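第五讲讲义：内部链接和改版时的重定向

上次下课有几位同学追着我问，说标题写好了，描述也写好了，文章质量自己觉得不差，可是搜索引擎就是不怎么收录。我当时在走廊里答得很潦草，回家想想不太好意思，所以这一讲干脆整个拿来讲内部链接。后半段顺便讲重定向，这两件事在实际干活的时候总是缠在一起的。

老规矩，讲义是给你们课后看的，课上我会跳着讲，例子也会比这里多。上课还是Friday，电脑记得带，后半节要动手。

一、先说内部链接是什么

就是你自己网站里，一个页面指向另一个页面的链接。导航菜单里的算，页脚里的算，文章正文里顺手加的那种也算，面包屑（首页 > 分类 > 文章那一条）同样算。听起来简单得不值得讲，对吧？可是我看过的网站里，十有八九问题就出在这儿。

爬虫怎么找到你的页面呢？它从已经知道的页面出发，顺着链接往下走。当然你可以提交站点地图，地图能告诉它“有这么一个网址”，但是地图说不清这个网址有多重要、跟谁有关系。说清这些的是链接。一个页面如果全站没有任何地方链到它，我们管它叫孤立页面。它可能躺在站点地图里，也可能真的被收录了，但通常排得很靠后，过一阵子还可能掉出去。

讲个我们课上会反复用的案例吧，Zustville，一个卖园艺工具的小店，站是Hermine Bühler在管。她接手的时候博客里有700篇文章，前任很勤快，几乎天天写！可是那个主题的博客首页只显示最新的几篇，往前翻要一页一页点“较早的文章”，分类页又被前任关掉了（理由是“不好看”，唉）。于是绝大部分老文章离首页几十次点击那么远，读者走不到，爬虫也懒得走。她后来没有写一篇新文章，只是把分类打开，给每个分类写了一小段正经的介绍，再从介绍里挑重点文章链过去。光这一步就忙了整个December。

二、点击深度

从首页出发，最少点几下能到某个页面，这个数就是点击深度。我自己的习惯是，重要的页面控制在4次以内，最重要的那几个2次就要到。这不是谁规定的标准，你去翻文档也翻不到，就是我自己用着顺手的尺子。小站完全可以更浅，大站的话商品页深一点也没关系，别为了凑数把所有东西都塞进菜单里。

说到菜单，我真的很想多唠叨两句。有些同学一听“越浅越好”，就在顶部做一个巨大的下拉菜单，60个链接一口气铺开，手机上要划好几屏。这样每个页面都互相链来链去，等于什么都没强调，读者看着也晕。菜单放大类就好，细的交给分类页和正文。

三、锚文本怎么写

锚文本就是链接上那几个看得见的字。请不要再写“点击这里”了，也不要写“查看更多”，尤其不要一篇文章里连着五个“查看更多”。读者用眼睛扫页面的时候，带颜色的字最先跳出来，用读屏软件的人更是经常只听链接，一个一个听过去全是“点击这里”，你想想是什么感受。

那写什么呢？写目标页面讲的事情。比如目标页面是讲怎么磨修枝剪的，句子里就自然写“修枝剪用钝了可以自己磨”，把“修枝剪用钝了可以自己磨”或者“自己磨”那几个字做成链接都行。前者更清楚，后者短一点，我会选前者。

反过来也别太用力。每次链到同一个页面都用一模一样的关键词，三十篇文章全是同一个词，读起来很怪，像有人在背口诀。换着说法写，怎么顺口怎么来。

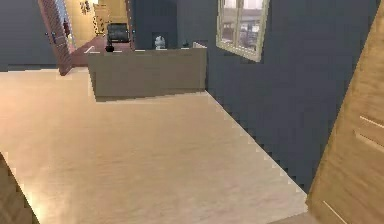

四、枢纽页

有的书叫支柱页面，有的叫主题中心，我叫它枢纽页，反正你们知道是一回事就行。做法是挑一个大话题，写一个概览性的页面，然后把相关的细节文章都从这里链出去，细节文章再链回来。

枢纽页最容易做坏的地方，是做成一个光秃秃的链接列表。Florian Aebischer上一期的作业就是这样（他同意我拿来讲的，谢谢他！），标题叫“堆肥大全”，下面二十多个链接，一句解释都没有。第二稿他在每组链接前面加了几句话，说明这一组适合什么阶段的人看、先看哪篇，一下子就像个页面了。你们交作业的时候请参考第二稿，两稿都放在共享文件夹里。

还有一点，枢纽页的网址要起得耐用一些。别带年份，别带“最新”。内容你可以年年更新，网址最好一直不动。网址一动，就要讲到下面这件事了。

五、重定向

网址变了，旧网址就得有个交代。永久搬走用301，临时挪开用302，这两个先记牢。别的状态码我们下一讲碰到再说。

改版的时候请按这个顺序来：

先把旧站所有网址导出来。爬一遍，再从统计工具和服务器日志里各拉一份，合并去重。只爬是不够的，前面说过的孤立页面爬不到。

做一张对照表，左边旧网址，右边新网址，一行一条。找不到对应新页面的，先空着，标个颜色。

空着的那些一条条看。有外部链接或者有流量的，找一个内容最接近的页面指过去；既没人链也没人看、内容又确实过时的，让它返回410就好，不用舍不得。

上线前在测试环境跑一遍对照表，上线当天再跑一遍。

千万千万不要把所有旧网址统统指到首页。我知道这样最省事，一条规则就写完了。但读者点了一个讲嫁接的链接，结果落到首页，他只会觉得你的站坏了；搜索引擎多半也会把这种跳转当成“软404”来处理，你辛苦攒下来的那些链接基本就白费了。

另外一个坑是重定向链。甲跳乙，乙跳丙，丙又跳丁，每次改版叠一层，叠着叠着就没人记得了。Ortner那个站改过好几次版，Virgilio Barredo帮他们整理的时候，光是首页的旧地址就绕了四道弯，其中一道还从https绕回http再绕回来。整理的办法不难，把对照表里每一条旧网址都直接改成指向最终网址，中间站全部跳过。麻烦的是找，所以每次改版的对照表都请留档，别删。

对了，重定向做好以后，站内的旧链接也要改掉。很多人到这一步就收工了，觉得反正能跳过去。能跳是能跳，可是每点一次都多一趟请求，而且哪天有人清理规则把那条删了，你正文里就冒出一堆断链。在数据库里批量替换之前先备份，这句话我每学期都讲，每学期都有人不备份。

六、课上练习

两人一组，用我发的Cekus练习站。里面埋了孤立页面、重定向链、写得很糟的锚文本，还有一个假装自己是枢纽页的链接列表。每组交一张表：问题网址、是什么问题、你们打算怎么改。修改方案写一两句就行，我不看文采。

工具随意，用爬虫软件也好，自己写脚本也好。想手工点一遍的同学我也不拦着，其实第一次手工点一遍挺有收获的，你会很直观地感觉到“怎么还没到”是什么滋味。

七、几个常被问到的

相关文章插件要不要装？可以装，但它挑的东西你要看一眼。Jytte Kragh在Grudance那边试过全自动的，结果一篇讲种子保存的文章下面，推荐的全是促销公告，因为标签打得一样。后来她把促销公告排除出去，再手动固定了几篇，就好多了。

站内链接要不要加nofollow？一般不用。以前有人拿它来“集中权重”，这招早就不灵了，加了反而给自己添乱。登录页、购物车这些不想被收录的，用noindex来处理。

一篇文章里放几个内部链接合适？没有固定的数。我的办法是写完以后从头读一遍，读到哪里心里冒出“这个另外有一篇细讲过”，就在那里加。读着读着觉得到处都是蓝字、读不下去了，就删几个。

新文章发布以后还要做什么？回头找几篇相关的老文章，从老文章链到新文章。这个动作大家最容易忘，新文章里链出去的倒是一大堆，链进来的一个都没有。Hermine Eder的做法是把它写进发布清单，不勾这一格就不许发，我觉得挺好，直接抄。

下一讲讲分页和筛选参数，就是网址后面拖着一长串问号和等号的那种。来之前请挑一个你常逛的网店，随便勾几个筛选条件，把每一步的网址抄下来带来，颜色和尺码都勾一下，顺序换一换再抄一遍。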